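Fotini Spanos
Feb 21, 2018

Thread for anyone who asked how the robotics elective is going and then made the mistake of waiting for an answer.

The assignment, as handed down by Mr. Vik: two arms, one tray, some letter tiles, spell a word. Any word. A child of three can do this while also eating a banana. We have been at it since January.

Our team is called Zosala. Alvar Vik lets every team name itself and then has to read the names out loud with a straight face, which I believe is the only part of the job he regrets.

The first word we picked was "robot." Then someone pointed out that it needs two O's and that O is round and looks the same upside down, so at least we couldn't get it wrong. This is what passed for engineering in week one.

By week two the word was "bot." We called it a scope adjustment. The other team, Plovance, called it something else, and they can say what they like, they're doing "it."

Picking up a tile is fine. I want that on the record. We had 65 clean pickups on our best afternoon, and I wrote every one of them down, because that's what the grade is based on and also because I am like this.

Putting a tile DOWN is a different subject and should be taught in a different department. You let go and it comes with you a little. Or it lands on the lip of the tray and sits there with one side up like it's thinking it over.

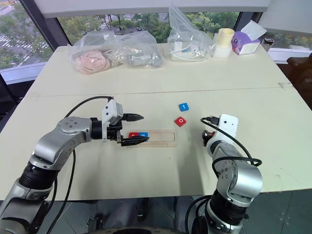

So the current rule is that the arm closest to the tile does the grabbing and the other one stays out of the way. We had a much fancier plan where one arm handed tiles to the other in midair. It lasted an afternoon. Both arms wanted the tile. Neither would let go. I've had roommates like this.

Also, rotation. If the tile is sitting square to the tray, great. If it's turned on its corner, the gripper grabs two points, the tile spins, and you've now got a letter facing a direction no alphabet has ever asked for.

Mr. Vik's suggestion was to nudge the tile straight with one finger before grabbing it. We spent two days writing something with a lot of trigonometry in it first, out of pride. Then we did the nudge. The nudge works.

Things in our lab notebook under "cause of failure," copied exactly:
- too high
- too low
- correct height, wrong tile
- I sneezed
- t
(I no longer know what "t" means. It's my handwriting.)

For those wondering about the score: 118 full attempts logged, almost 30 of them counting as a readable word if the reader is generous. Mr. Vik is not a generous reader. He made us throw out "bto."

I did ask if "bto" could be a word. He asked me to use it in a sentence. I said "the robot spelled bto." He's still thinking about that one, or else he's ignoring me.

Demo is in front of the whole department, plus a person from Stumura who judges the project prize. You get one practice run and then the real one. No touching the tiles once it starts, no talking to the arms. That second rule was added this year and I know exactly who it's about.

If we win, the prize is a year of bench space and our name on the Atanasov shelf, next to a bunch of other teams whose robots presumably could spell.

Next session we try approaching the tray from the side and letting go slower. If that doesn't fix it I'm lobbying for the word "I."

Will post the demo result here. If I don't post it, you have your result.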